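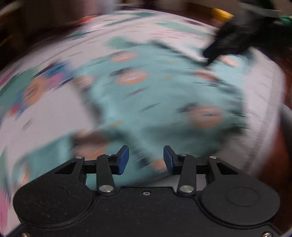 The man from Vornell came up the lane on a Tuesday with his forked stick in a rifle case. My brother-in-law had hired him without asking me, though the well was on my side of the fence and I was the one paying for half.

"He found water for the Rallach dairy," my brother-in-law said.

"The Rallach dairy is on a river," I said.

He let that go by. He had already made coffee for the man, in my kitchen, in my good cup.

The dowser was younger than I'd wanted him to be. I had pictured a beard. He wore a feed store cap and clean boots, and he asked where the septic tank was, where the old well was, and how deep the neighbors had gone. I told him those were good questions and that I could find water too if people kept answering them. He laughed at that and wrote down what I'd said about the neighbors.

Our old well had gone bad in December. First it coughed, then it ran brown, and by spring we were hauling jugs from the pump behind the church in Nivo. The drilling company wanted a flat fee for each hole, wet or dry. My brother-in-law called that robbery. The dowser wanted 241 dollars, cash, and I asked him what the one was for.

"Gas," he said.

He took the stick out and walked the pasture. I followed close behind with my hands in my pockets. He went along the fence, back past the shed, down to the low corner where the grass stays green into August and where any cow could have told you something was going on. The stick did nothing there. I'll admit that bothered me. I'd had my remark ready.

It dipped up by the walnut tree, on the driest ground we own. He stopped, backed up, came at it from the other side, and it dipped again.

"Your wrists moved," I said.

"They do that," he said.

"Before the stick or after?"

He thought about it for longer than I expected. "I couldn't tell you. I've tried to catch it."

My brother-in-law was already pounding in a stake.

I asked to try. The dowser showed me how to hold it, palms up, elbows in, a little pressure outward so the thing is half sprung and wants to jump. Any fool could see how it worked. A breath would set it off. I walked 15 steps toward the tree, keeping my arms like fence posts, and felt nothing at all, and then at the stake it pulled down so hard the bark turned in my hands.

"Well?" my brother-in-law said.

"I knew where the stake was," I said.

"So try it with your eyes shut."

I said I had things to do. That was true. There were jugs to fill.

They drilled the next week. I sat on the porch with the paper and didn't go up to watch, though I could hear the rig well enough, and I could hear when it stopped. The crew said they had hit water at a decent depth, nine gallons a minute. My brother-in-law came down the hill walking like a man who had dug it himself.

"You'd have got water anywhere on this hill," I told him. "Ask the driller."

He asked the driller, in front of me. The driller wiped his neck and said probably, yes, most places. Then he said the Gunawardena place next door had put down two dry ones before they gave up and ran a line from the road.

"How far next door?" I asked.

He pointed. I could see their mailbox from where I stood.

That evening I drank a glass of it at the sink. It tasted of iron and a bit of the pipe. After supper I walked out past the shed, where a branch had come down from the walnut, and I looked it over for a fork. There was one, a decent one. I cut it to length and carried it to the far end of the pasture, where there weren't any stakes, and checked that the kitchen light was off before I shut my eyes.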